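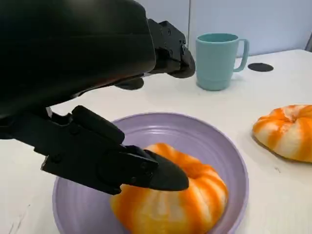 Grunside配餐厂双臂摆盘工位转入日常排班，摆盘岗职责重新划分

1月13日，Grullmont公司向Grunside配餐厂员工发出岗位调整通知，冷餐车间的双臂摆盘工位即日起列入日常排班表，原有摆盘岗拆分为“供料与复核”和“工位看护”两个岗位。通知同时附有新的交接班表格、停机权限说明和培训签到要求。

Grunside配餐厂为周边办公楼和两所寄宿学校供应早餐及茶点，日均出餐3950份。冷餐车间现有员工40人，其中摆盘岗分早、晚两班。双臂工位去年11月完成安装，由集成商Nwankwo负责机械与安全部分，任务编排和抓取参数管理使用名为Pikby的软件。此前工位只在两班之间的空档运行，不计入产量。

工位的任务范围较窄：从台面取一件面点，放到圆盘内的指定区域，松开，退回。杯子作为固定障碍物参与路径规划，目前不抓取。整套动作由两只机械臂完成，左右臂各有独立的工作区，中间有一段重叠区域，重叠区同一时刻只允许一只臂进入。另一只臂在此期间保持悬停，等待释放信号。

厂方生产工程师Remzi Oral介绍，调试阶段耗时最长的是软质面点的夹持力设定。同一配方的面点，出炉后放置时间不同，表皮硬度差别明显。夹持力偏低时，物件在提升过程中发生转动，落盘方向与设定不符；夹持力偏高时，棱线部位留下压痕。Pikby中目前为每个品类保存三组参数，分别对应刚冷却、放置一段时间和冷藏后取出三种状态，由供料员在换批时选择。参数组选错不会触发报警，只能在复核环节发现。

形状也影响成功率。圆形带棱的面点中心有凹陷，手指从上方下压时容易落在凹陷处，接触面积小；长条扭花形面点没有这个问题，但长度方向的公差较大，抓取点需要逐件计算。按现行规定，长条形面点只由完成专项培训的看护员在场时运行。

运行记录由系统自动生成。调试期内共记录2868次完整的取放循环，每次循环包括抓取点坐标、夹持力曲线、落盘偏移量和人工判定结果。人工判定分为合格、需调整、报废三档。厂方没有公布各档比例，Oral表示，不同品类的数据放在一起没有比较意义，厂内按品类分别统计，每两周更新一次。

通知中对节拍也作了说明。双臂工位单件速度低于熟练员工，厂方没有将其作为提速设备列入计划。早班高峰时段仍以人工摆盘为主，工位承担的是品类单一、批量较大的茶点订单，以及晚班后半段的次日备货。排班系统在计算人力时，暂不因工位运行而扣减人数。这一条写在通知第四款，有效期至下一次岗位评审。 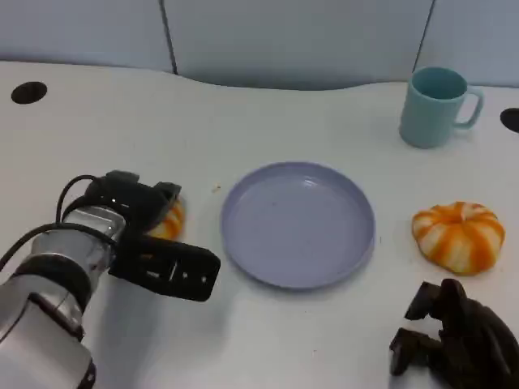

台面布置是试运行期间改动最多的部分。最初的方案在台面上设有定位凹槽，圆盘和面点都放入槽内。凹槽清洁困难，碎屑在槽边堆积，一个班次要停下来擦拭数次。现行方案取消凹槽，改用平整台面，位置由视觉系统识别，供料员只需把物件放在工作区以内。代价是识别环节对光照较为敏感，靠窗一侧的灯管因此作了更换，窗帘在运行时保持放下。

早班摆盘员Songül Sönmez在冷餐车间工作多年，现在担任供料与复核岗。她说，过去一个班次的主要动作是低头、取件、放件、推盘，手腕和肩部的负担集中；现在走动增加，站在复核台前看的时间也增加。“以前是手累，现在下班以后眼睛累。”复核岗要在较短时间内判断棱线是否受压、底部是否粘连、位置是否偏出内圈，判断结果直接录入终端，录入后不能自行修改，需要由班长解锁。

她提出的另一个问题是等待。工位报警后，供料员无权进入围护范围，只能按下暂停键等待看护员到场。如果看护员正在处理另一条线的问题，等待时间并不固定，而已经取出的面点在室温下的放置时间有上限。按原来的做法，超出上限的面点计入当班损耗。经车间提出后，新通知将工位停机造成的超时损耗单独列项，不再计入班组考核。

工位看护岗由原摆盘岗员工经培训后担任。首批完成培训的有Müzeyyen Ağca和另外几名晚班员工。培训分为安全、操作和参数三部分。安全部分包括急停复位顺序、挂牌上锁、人工移动机械臂时的站位；操作部分包括开班检查、指端清洁、回零和换批；参数部分只涉及选择已有参数组和填写偏差记录，新建或修改参数的权限仍归生产工程组。

Ağca表示，开班检查中花时间最多的是手指部分。手指由多段构件和关节组成，段与段之间有缝隙，螺钉头周围也会积存油脂和碎屑。清洁规程要求每次换批擦拭指端，每班结束时清理关节缝隙，清理后两人签字。她建议改用整体式护套，Nwankwo方面已提供样品，耐擦拭性能仍在测试。在护套通过测试之前，含坚果的品类不安排在该工位生产。

关于薪级，通知规定工位看护岗比原摆盘岗高一级，供料与复核岗维持原级。员工代表Ilgın Kılıçarslan在车间沟通会上对此提出不同意见。她认为，复核岗承担最终质量判定，出现客诉时追溯到的是复核员的录入记录，责任高于原来的摆盘岗，薪级却没有变化。厂方答复称，复核岗的薪级将在下一次岗位评审中讨论，讨论前先采集一段时间的工作量数据，包括每小时判定件数、改判次数和客诉追溯次数。

沟通会还讨论了数据的用途。工位的摄像装置以台面为主要视野，供料员放置物件时手部会进入画面。Kılıçarslan要求明确这些画面不得用于个人绩效评价。最终写入通知的表述为：工位采集的图像仅用于抓取识别、故障分析和参数改进，保存期满后删除；涉及人员手部的画面不与排班记录关联。保存期的具体长度在附件中另行规定，附件目前只在厂内张贴。

Grullmont运营部门的Clodagh Ó Dálaigh负责协调公司旗下各厂的同类项目。她表示，Grunside是第一个把双臂工位列入日常排班的厂，其他厂是否采用，取决于品类结构。以切件和拼盘为主的工厂，物件种类多、批量小，换批占用的时间会抵消设备运行带来的收益。她同时确认，Grunside冷餐车间在本轮调整中没有减员，晚班原定招聘的两个摆盘岗名额保留，招聘说明改为可轮岗。

对于轮岗，车间内部的意见并不一致。部分员工希望固定在一个岗位，以便熟悉参数和故障代码；另一部分希望按周轮换，分散用眼和站立的负担。目前的做法是看护岗按月固定，供料与复核岗在同一班次内每两小时对调一次。对调时间点与换批时间不重合时，以换批为先。

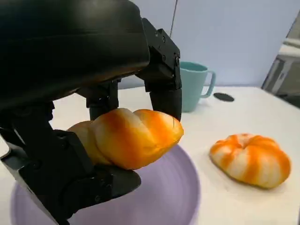
双臂摆盘工位：黑色机械手夹持一件橙白相间的扭花长条，下方为淡紫色圆盘，右侧台面上有一件南瓜形条纹物件，后方为浅青色杯子。

技术方面，下一阶段的工作集中在三个问题。第一是落盘后的松开动作。现有程序先张开上方手指，再撤出下方手指，撤出时物件有时被带动，偏移量在复核环节占“需调整”一档的多数。生产工程组正在试验先下降至接触盘面、再同时缓慢张开的方式，该方式对盘面高度的识别精度要求更高。

第二是遮挡。手指和手部外壳靠近台面时会挡住部分视野，从腕部视角看，圆盘边缘常常只露出一段，软件需要根据可见的弧段推算圆心。圆盘为单一浅色时，边缘与白色台面的对比度偏低，盘沿的反光又会造成误判。厂方试过深色圆盘，识别较稳定，但客户合同中对餐具颜色有约定，无法在正式订单中使用。

第三是双臂重叠区的等待时间。现在的互锁逻辑以整个重叠区为单位，一只臂进入后，另一只臂即使目标点距离较远也必须等待。Nwankwo提出把重叠区划分为若干小区，分别加锁，安全评估尚未完成，评估期间不得在有人值守的班次中试用。

故障处理流程也随排班调整作了修改。一般报警由看护员处理，同一报警在一个班次内出现三次以上，须停用工位并转为人工摆盘，待生产工程组确认后恢复。转为人工时，供料员和看护员均返回摆盘岗，工具和台面须先行清洁。为此，车间保留了一条完整的人工摆盘线，每周至少运行一次，用于新员工培训和老员工保持熟练度。Sönmez负责其中早班的带教。

交接班表格新增四栏：当前参数组编号、未关闭的报警、指端清洁签字、护罩门锁状态。原表格中的“摆盘件数”一栏拆为人工件数和工位件数，分别填写。Ağca说，晚班第一次使用新表格时，几个人对“未关闭的报警”理解不同，有人把已经复位但未填写原因的报警也算作关闭。班长随后在表格背面加印了说明：复位并填写原因后方可视为关闭。

新岗位说明书将在冷餐车间公告栏张贴，员工可在两周内提交书面意见，由班长汇总后交生产工程组和员工代表。热餐车间暂不在本次调整范围内。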